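Sondonero erweitert Ferienhausangebot in Bramwood

Barrierefreie Unterkünfte ab August buchbar

Der Ferienhausvermieter Sondonero nimmt zum August 39 weitere Unterkünfte in Bramwood in sein Programm auf. Damit stehen Gästen am Ort künftig 64 Häuser und Wohnungen zur Verfügung. Zwei der neuen Objekte sind durchgehend stufenlos zugänglich und verfügen über bodengleiche Duschen.

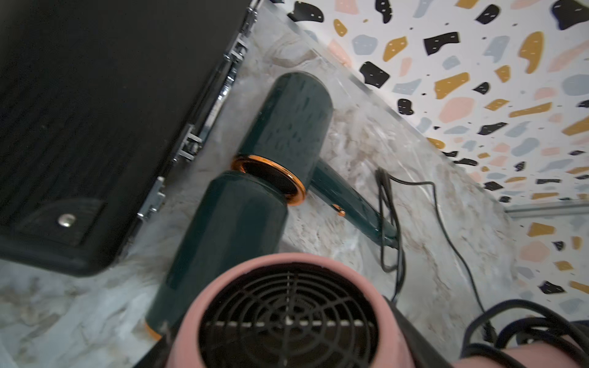
Alle Häuser werden bezugsfertig übergeben. Bettwäsche, Handtücher und Endreinigung sind im Mietpreis enthalten. Die Anreise ist ab 16 Uhr möglich, die Schlüssel liegen im Empfangsbüro am Marktplatz bereit. Hunde sind in den Erdgeschosswohnungen nach Anmeldung erlaubt.

Die Reservierung erfolgt über das Buchungssystem Pustix. Dort lassen sich Verfügbarkeit, Grundrisse und Türbreiten vorab einsehen. Bestehende Buchungen bleiben unverändert gültig. 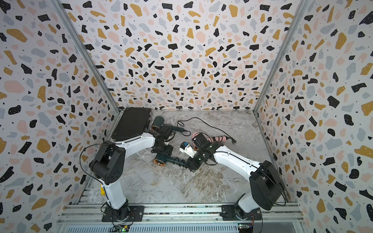 Kooperation mit Fahrradverleih Raju

Gäste von Sondonero erhalten beim Fahrradverleih Raju für die Dauer ihres Aufenthalts ermäßigte Tagespreise. Auf Wunsch werden die Räder direkt an die Unterkunft geliefert.

Pressekontakt: Sondonero, Presse- und Öffentlichkeitsarbeit, Bramwood. Abdruck honorarfrei, Beleg erbeten.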